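Speaker notes: Fixing the shared laundry room
Talk for the tenant association evening, Edwards building, January 8, 2025
Speaker: Gwawr Wynne
Slot: 20 minutes plus questions

Slide 1. Title

Wait for people to sit down. Say who I am: I manage laundry rooms for Sedel, and before that I lived in a building with a shared one. Thank Blandine Barbier for setting up the room.

Say what the talk covers. It is about how shared laundry rooms get run, what people argue over, and what tends to calm things down. I am not selling machines. If someone asks about prices for equipment, send them to Fahad Ghumman after the talk.

Slide 2. Where the complaints come from

When I took over at Sedel I read two years of complaint emails. I expected most of them to be about broken machines. Broken machines were a small part. Most were about other people: clothes left in a washer, clothes moved out of a washer, someone using every dryer on the floor, noise late at night, lint.

Read the two emails out loud. Keep them short.

"My towels were on the floor. They were in the dryer when I left."

"I waited 50 minutes for a washer that had already stopped."

Point out that these could be about the same load. One person came back late, the other got tired of waiting. Neither of them knew the rule, and in that building there was no rule.

Slide 3. Write the waiting rule first

If the building writes only one rule, it should be this one. How long does a finished load sit before someone else can move it, and where does it go?

We use 15 minutes in most of our buildings. Skellurier House uses 10 and it works there too. The number matters less than having it on the wall.

Then the second half: where the clothes go. Put a clean table or a shelf next to the machines and name it in the rule. "Move to the shelf" is clear. "Move carefully" is not.

Don't let people put wet clothes into a dryer for someone else. It sounds kind. Wool sweaters shrink, and then you have a new complaint.

Slide 4. Sign-up sheets and open use

There are two ways to run a room, and both have problems.

Sign-up sheet. Good for people with fixed hours and for large families. Bad when someone signs up and doesn't come. If you use a sheet, say that a slot is lost after 15 minutes. Limit how far ahead people can book. One week is enough.

Open use. Good for small buildings. Bad on evenings when everyone is home. You get a line, and then you get people standing over each other.

Mixed. This is what Pendutent Court did, and I now suggest it to most places. Half the machines are on the sheet and half are open. It took them a month to settle in. Alcides Cavalcanti ran the change there and he is happy to talk to anyone who wants the details. His number is on the handout.

Pause here and ask who has used a sign-up sheet before. Don't let this go past two minutes.

Slide 5. Hours

Check the lease before you set hours. Some leases already name them and the posted sign has to match.

The noise people hear upstairs is mostly spin. A late wash that starts before closing can still be spinning after it. So post the last start time and the closing time on separate lines. We post "last load in at 8:45" and "room closes at 10."

If there is an apartment right above the room, go and stand in it while a machine spins. I have done this in three buildings, and in one of them we moved the closing time by an hour the same week. Rubber feet help a little. Leveling the machine helps more, and it is free.

Slide 6. Money

People want to know where it goes. Tell them once a year on one sheet of paper.

The example on the slide is a 65-unit building. Income from the machines was 900 dollars a month. Water, power and the service contract came to 600. The rest went into a repair fund. Before they posted those numbers there was a rumor that the owner was making a fortune off the dryers. After they posted them the question stopped coming up at meetings.

Don't read the table line by line. Point to the repair fund and move on.

If someone asks about cards or coins: cards cost more to run and coins get stolen. Pick based on who has to empty the box.

Slide 7. Cleaning, and who does it

Split it in two.

Every user, every time: empty the lint screen, wipe up spilled soap, take your empty bottles with you, leave the washer door open a little so the inside can air out.

Someone paid, on a schedule: mop the floor, clear behind the dryers, clean the drain filters, wipe the door seals, check the hoses for cracks.

Don't put the second list on residents. I tried a rotation in my own building and it lasted until July. The same few people did all of it and they were angry by the end. A few hours of paid cleaning a month is cheaper than that.

Dryer ducts are a separate job. They need to be cleaned by someone with the right tools, at least once a year. Lint in a duct is a fire risk. Say this slowly. It is the one safety point in the talk.

Slide 8. Soap

Most people use too much. Modern washers use less water than the old ones, and extra soap stays in the clothes and in the machine. Two tablespoons of liquid is plenty for a normal load.

If clothes come out stiff or the room smells sour, try less soap before calling for service. Run one hot cycle with nothing in the drum.

Pods go in the drum before the clothes. Powder and liquid go in the drawer. We get calls about pods stuck in drawers every month.

Slide 9. Signs

Short, large type, one sign per wall. Eifion Gough made the signs for our newest rooms and he has a rule I like: if a sign needs a second page, the room needs a meeting.

Leave out capital letters and exclamation points. Leave out "some people." Put a date on every sign so readers know it still counts.

List the things people need when a machine stops: who to call, what to tell them, and where to find the machine number. Put a number on each machine in a place you can see while standing. Ask residents to hang a tag on a broken machine when they call it in, and keep the tags on a hook by the door.

If your building has residents who read other languages, print the signs in those languages too. Ask a resident to check the translation before it goes up.

Slide 10. When two neighbors are already fighting

Talk to each one alone first. Ask what they want to happen next week. Skip the question of who started it.

Then fix something in the room, even a small thing. Add a shelf, or change the sheet. It gives both of them a reason to come back down without feeling they lost.

If it involves threats or damaged property, it goes to the building manager and it is no longer a laundry matter.

Slide 11. What to do this month

Write the waiting rule and post it. Put in a shelf. Number the machines. Find out when the ducts were last cleaned. Everything else can wait for the next meeting.

Handouts are by the door. They have the sample rule, the sample sign and the phone list.

Slide 12. Questions

Leave the slide up during questions. Repeat each question before answering so the back row can hear it. If the questions run long, stop at the half hour and offer to stay.

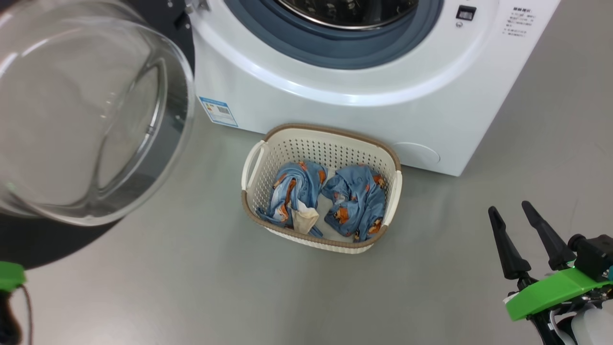 Slide 12: Front-loading washer, door seal and drum.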